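Preguntas frecuentes sobre el brazo Juvari del taller compartido
Tiempo de lectura: 3 min
Imprimir | Enviar por correo electrónico

¿Quién lo monta?
Abelardo Rengifo y Loïc Cordier, con ayuda de quien se apunte. El proyecto empezó en febrero.

¿Puedo usarlo sin formación?
No. Hay una sesión de 40 minutos y después se trabaja acompañado las primeras 8 horas.

¿Qué peso se puede levantar?
En este taller ponemos el límite en 400 gramos. Para piezas mayores, consultad antes con Loïc.

¿A qué velocidad se mueve?
Al 25 % durante las pruebas. Solo Abelardo cambia ese valor.

¿Con qué objetos se prueba?
Se puede traer cualquier cosa que no sea frágil ni cortante - avisad si tiene cable. Para una misma tanda conviene mezclar formas y tamaños: un taco de madera y un bolígrafo junto a una tortuga de plástico y un teléfono de estilo antiguo, por ejemplo. El cordón rizado del teléfono queda tendido sobre el tablero, y hay que tenerlo en cuenta al programar el recorrido de la pinza. Los objetos se retiran al acabar el turno y se guardan en la estantería.

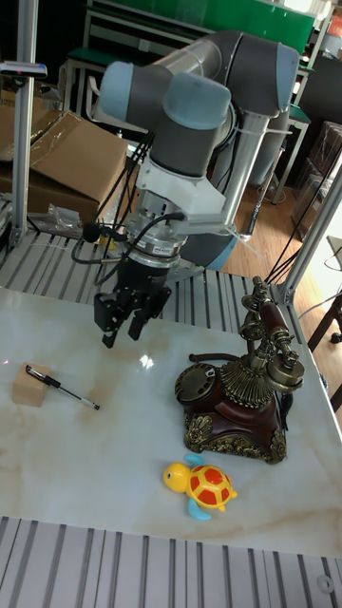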